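Last updated: April

Search the FAQ Type a question and hit enter

Gripper trials at Bretdale: the stuff people keep asking me

I'm Poppy Horrocks and I run the little bench where we try grippers on things they'd rather not hold. My inbox fills up with the same handful of questions every time I post results, so I've put the answers in one place. If yours is missing, write to me and I'll add it (eventually!).

Which grippers are you comparing?

Three right now. There's the Valleck two-finger, which has stiff fingers and comes with swappable tips, the Lekadport soft gripper, which is all squish, and an older Sjöberg parallel gripper that I keep going back to when I want to know if a problem is the hardware or me. It's usually me.

Why food?

I love testing on food because it's so rude. A plastic block is the same block on every try, but a slice of something has a slippery side and a dull side, it sags, and it leaves a bit of itself behind on the fingertip. We started with blocks and all three grippers looked terrific. Then we moved on to cut pieces and I had to rewrite my whole score sheet.

What counts as a successful pick?

The piece has to come up, stay up for 5 seconds, and go down inside the target square without a new dent I can see from my chair. Drops are a fail. Picking up two pieces when I asked for one is also a fail, and that's the one people argue with me about. I'm not budging on it.

How many tries does each gripper get?

56 per set. I know it's an odd number. It's what fits in a morning if I don't stop to fiddle with anything, and once I had a full set at 56 I wanted the rest to match.

Why do you work on a cutting mat?

The grid! It's so handy. If the arm is drifting, I can see it against the lines well before it shows up in my numbers, and I can put a piece back where it was without measuring. The mat does smudge, and I wipe it between sets, but I don't fuss over every speck.

Where's the camera?

On the wrist, looking down past the fingers at a slant. I tried an overhead camera first and it was lovely for videos and pretty useless for the last inch, when the gripper itself blocks the view. With the wrist camera the squares come out as slanted diamonds, sort of, so don't try to judge distances by eye. The price you pay is blur. If the arm moves fast, the edges of the food go soft, so I've slowed down the approach and let it pause for 2 seconds before it closes.

What's the hardest setup so far?

Two pieces touching, easily. Single pieces are a matter of finding the middle and closing gently. With a touching pair, the stiff fingers want a gap to slide into, and there isn't one. The soft gripper just hugs the lot. My best results came from going in at the outside edges and turning the wrist a little before lifting, but I've only done that with the Valleck so far, so please don't quote me on the others.

Do you use the controller that came in the box?

For the Valleck, yes. It's fine once you find the force setting, which is buried in a menu I can never remember the name of. For the Sjöberg I use our own script, and it's ugly, and I'm happy to share it if you promise not to comment on my variable names.

So which one should I buy?

Oh, I wish I could tell you! If you're moving single firm pieces, I'd start with the Valleck. If bruising worries you more than speed, borrow a Lekadport for a week and see how you get on with cleaning it. I'm still running the touching pairs, and I'll post the scores for all three grippers when the last set is finished.

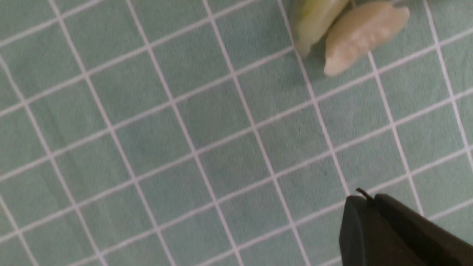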